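Sorting out my grandfather's seeds

Sun 5 March

My grandfather kept vegetable seeds for most of his life, and when he moved out of the house on Cartwright Street in November the seeds came to me. My mother did not want them and my uncle has no yard. They arrived in two shoe boxes and a coffee can, and I put them on the shelf over the washing machine and left them there all winter. A closet over a washing machine is a poor place for seeds. It gets warm and damp every time somebody runs a load. I knew that and did it anyway.

Last weekend I took everything down and went through it.

Most of the packets were envelopes he had made himself out of junk mail. He cut the mail into squares, folded it, and closed it with masking tape. Where the tape had dried out the seed had run into the bottom of the box, so there was a layer of mixed lettuce, carrot and what I think was dill. I threw that layer out. I suppose I could have scattered it in a corner to see what came up, but the corner I had in mind is where the garbage cans go.

The labels were the hard part. He wrote in pencil and he used his own names. "Long bean, Votham" was easy enough, since Votham is the town he grew up near and he talked about those beans a lot. "Red, good" was less easy. There were three packets marked "Red, good" and the seeds in them did not match. One was clearly tomato. One was some kind of pepper. The third was flat and brown and I still have no idea.

I called him about it. He is fine on the phone in the mornings. He said the brown ones were probably from the neighbor and that I should not trust them. He didn't say which neighbor. Then he wanted to know if I had dug the bed over yet, and I said the ground was still frozen, and he said it was not frozen, I just didn't want to do it. The ground was frozen. I checked again after I hung up.

What I tested

Old seed loses its strength, and how fast depends on the plant. Onion and parsnip go quickly. Tomato can last for years if it was kept dry. I didn't want to give up space on the windowsill to something dead, so I did the paper towel test on the ones I cared about. You wet a paper towel, wring it out, lay 10 seeds on one half, fold the other half over, and put it in a plastic bag somewhere warm. Write the name and the date on the bag. Then you look every day or so.

I put the bags on top of the refrigerator. I started with the long beans, the tomato, the pepper, a squash he called "Butoso", and the leeks.

The beans came up first and they came up well. Eight out of 10. The oldest date on that envelope was nine years back, so I was surprised. The squash did nearly as well. Half of the tomatoes sprouted, which is enough if you sow thick. The pepper has done nothing yet, but peppers are slow and I am leaving the bag where it is. The leeks went moldy and I threw them out.

Butoso squash, in case anybody searches for it and ends up on this page: I can't find it in any catalog. It is a gray-green winter squash with a thick neck and not many seeds. It keeps until spring in a cold room. The skin is hard and you need a heavy knife. My grandmother made soup with it and also a kind of flat pie that I never learned. If you grow it, or grow something you think is the same under another name, please write to me. My address is on the contact page.

Rizwan Kiani, who reads this blog and used to garden two plots down from me, already wrote when I mentioned it last fall. He thinks it could be a local type of something sold in his part of the country as Brudisano. He sent a photo, and the neck looks right but his is more orange. It could be the soil or it could be a different squash. He has offered to trade, so this year we will each grow both and compare. I am mailing him 10 seeds this week.

Storage

I wanted to stop using envelopes made out of junk mail. I understand why he did it, and they cost nothing, but mice like paper and so does damp. I read a lot of advice on this, more than I needed to. Some people use glass jars. Some people use photo boxes. One man has a chest freezer with 1000 varieties in it and an index on his computer. I have 29 packets, counting the ones I don't trust, and I don't need a freezer.

What matters is that the seed is dry before it goes in, and that it stays cool and dark afterward. The small stuff can go in a divided plastic box. The beans and squash are too big for that and are going in jars with screw lids, down in the basement on the north wall. I put a spoonful of dry rice in the bottom of each jar, wrapped in a piece of cloth. My grandfather says the rice is a waste of rice.
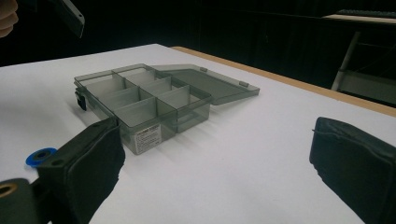 Six-compartment box with the lid open, before filling.

Tinted plastic does not keep out all the light, so anything in a box like that goes inside a drawer. I would also keep to one variety per compartment, even when there are only a few seeds of each. Tomato seeds all look alike, and if two kinds get mixed you won't find out until August.

For labels I am copying out his names exactly as he wrote them, and then adding mine underneath – the plant, the year on the envelope, and how many sprouted. I kept the old envelopes too. They are in a folder with his letters. One of them was cut from a seed catalog, and on the inside you can still read part of an order form he had filled in and never sent.

Plan for the spring

The tomatoes get started indoors in the next week or two. The squash can wait until the soil warms up, and the long beans go in after that along the back fence, where there is already wire. I want to save seed from the squash this time, so I won't be growing any other squash near it. That means Rizwan's go in the front yard, by the steps. They will cross if the bees get to both, so I will have to tape a few flowers shut and pollinate them by hand. I have only done that once, on zucchini, and I got up too late for half of the flowers.

The flat brown ones I am going to plant in a pot.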